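4.3 Unintended Contact During Flat-Object Approach

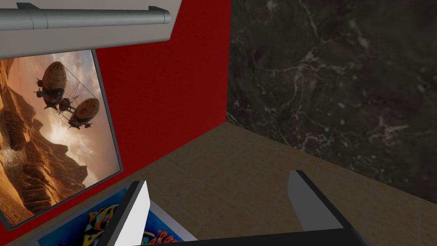

Figure 4. Simulated wrist view with the fingers open and the left finger overlapping the fish card. Room with red and dark marble walls.

The most frequent fault in the Lernix evaluation was contact between a finger and the target before the grasp command was issued. We refer to this as early contact. It was concentrated in episodes where the target was a thin, flat item lying on the floor, such as the printed card in Figure 4, and was rare for boxes and bottles.

The policy was trained on 3,526 simulated episodes and tested in rooms with randomized wall materials, floor textures and framed artwork. An episode was marked as an early contact failure if the simulator reported a force on either finger while the gripper was still commanded open. No force threshold was applied. A light brush against the card therefore counted the same as a hard press into the floor, and the totals for this category should be read with that in mind.

Two causes were identified from the logs. The first was a depth error. The Nekia depth head, which estimates range from the wrist image alone, placed flat targets below the floor plane when the card had a strongly colored print. The planner then lowered the hand past the intended standoff height. The second was occlusion. In views of the kind shown in Figure 4, a finger hides part of the target, and the segmentation mask covers only the visible portion. The mask center shifts away from the finger, and the lateral correction that follows is computed from the wrong point.

Wall appearance had less effect than we expected. Replacing the veined marble texture with a plain gray one left the failure rate nearly unchanged, as did removing the framed pictures. Replacing the card print with a uniform color reduced early contact considerably — a result consistent with the depth error described above.

A height guard was added to the controller after the December test series. It halts descent when the estimated target surface lies below the known floor height and requests a new view from a raised pose. The guard removed most hard presses. It did not correct the lateral error, and it lengthened episodes in which the second view was also occluded. Retraining the segmentation model on about 2,000 partially covered targets from the Avelby set is in progress, and those results are not included in the tables of this section.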